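Workshop diary
January 2020
Posted by the bench two keyholder

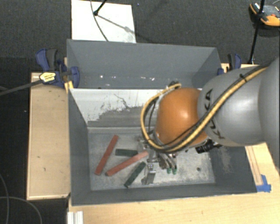
Started the evening on the gripper mount, the part of this build that has given me the most bother since I took it on. The old bracket had a slot cut too long at one end, so the whole gripper could creep round a degree or so under load, and I had been putting the missed picks down to my own sums. I made the new one with plain round holes and no adjustment at all. If the angle is wrong I will drill another. The KUKA arm was down in the near bin with the four blocks when I stopped to write the first of these notes, the two red ones and the two green ones, with the green finger tips close to the floor of the bin. I want that gap no smaller. The floor is scuffed enough already and the white on the far wall has come away in patches.

The job is still the same as I wrote it down in June. Take a block out of the near bin, put it in the far bin, go back for the next, and do it without anyone standing over it. It sounds like very little. The version on paper took an afternoon and I have been at the real one ever since.

Cable next. The yellow one loops round the side of the orange joint and I am still not happy with the length of it. Too short and it pulls at the connector when the wrist turns, too long and it hangs into the bin. I moved the tie a little further up the bundle and ran the wrist from one end of its travel to the other by hand control, slowly, watching the connector. It cleared. I did not trim the ends of the tie as I expect to be cutting it off again next week.

Clamps checked and nipped up. I keep meaning to bolt the bins down properly, but the table belongs to the workshop and I would have to ask before putting holes in it. Put the question in the Wuvton book and will see what comes back. The clamps do the work for now, although the bins have to be measured in again every time somebody needs the table, and that costs me the first part of each session.

Ran the pick program 12 times at low speed with the new bracket on. Ten good. One miss was a long block lying tight against the wall, where the fingers have no room to get down beside it. The other I do not understand. The block was in the open, the fingers came down either side of it, closed, and came up with nothing. I ran the same position again and it picked first time. Wrote down the numbers for both runs and will compare them at home.

The wall problem I can do something about. There are two ways to go. One is to turn the gripper so that the fingers come down along the wall, which means more wrist movement and brings me back to the cable. The other is to nudge the block away from the wall first and then look again. I prefer the second. It is slower, but speed was never on the list, and a nudge is a move I already have from the spring when I was squaring up the bins.

Parts. The replacement finger pads from Endier have still not come. The order page says packed and has said packed since before Christmas. Llanos has a similar pad in a softer grade, and I may buy a pair of those to be going on with. I also need M5 washers, the last of mine went under the bracket.

Fendach want the counter set up before they will let me leave it running through a whole evening session, and I think that is fair. The target I gave them is 1000 picks with no hand on the stop. I wrote the counter tonight, a few lines, and it adds one each time the fingers report closed on something. After that odd miss I am not sure I trust that report, so it may have to count on the release as well.

Swept up, arm parked and power off at the wall. My back is stiff from leaning over the table – I should bring the stool from the other bench next time. Left the old bracket in the scrap tin, then took it out again and put it in my bag, as the two end holes are good and I can copy the spacing from it.

To do: washers, pads, nudge move, compare the two runs.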